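From: cataloging desk, Veneo branch
To: picturebooks-list
Date: June 17, 2025
Subject: Re: Award stickers and level labels on picture books

On the list, the Triltar branch wrote:

> We are relabeling the picture book section before school starts and
> would like to settle two things. First, do you put the award in the
> record only, or also on the spine? Second, do you shelve honor books
> with the winners or leave them in the main run? Our vendor, Kontogiannis,
> ships them with a foil seal on the jacket, and the seal lifts under the
> plastic cover after a few checkouts.
>
> We have 300 titles to do and would like to do them once.

Replies to both, then a note on labels.

1. Record or spine. We do both, but the record comes first. The award goes in the awards note, with the year of the award and not the year of publication. These differ often enough that we found 19 wrong entries when we checked the section last August. Winner and honor are entered as separate terms. If they share one term, a search for winners returns everything and the list is no use to a teacher.

2. Shelving. Main run, by author. We tried a separate award bay for 2 years. Books were returned to the wrong place in both directions, and siblings looking for more by the same author missed the one title that had been pulled out. A printed list at the desk does the same job.

On the foil seals: remove them before covering if they come off clean. If they do not, leave them and cover over the top. Our spine label is the plain Firkotetti matte one, small size, set 2 inches up from the foot. The glossy version yellows.

Reading level is a separate question and I would keep it off the spine. Our levels run 1 to 9 and live in the record only. A picture book read aloud at age four may carry a level meant for a child reading alone at seven, and parents take the number on the spine as an age. Put the intended audience in the summary note in plain words - "read aloud, ages 4 to 7" - and leave the number for staff. 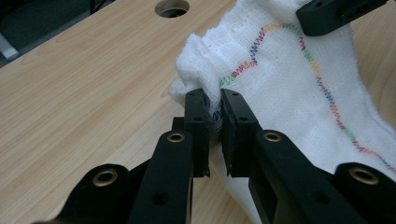
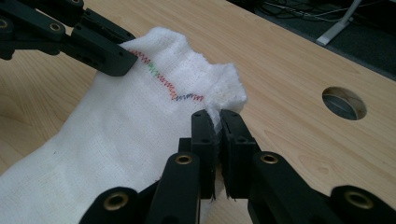 For the 300 titles, I would sort by award year before starting. The official lists are arranged by year, so one person can read down the list while another edits. Sorting by author means going back to a different list for nearly every book. Do the winners in one pass and the honors in a second.

One open point on our side. Where an illustrator award and a text award go to the same book, we enter two notes, but the public display shows only the first. If anyone has the display setting that shows both, please post it to the list.

Cataloging desk
Veneo branch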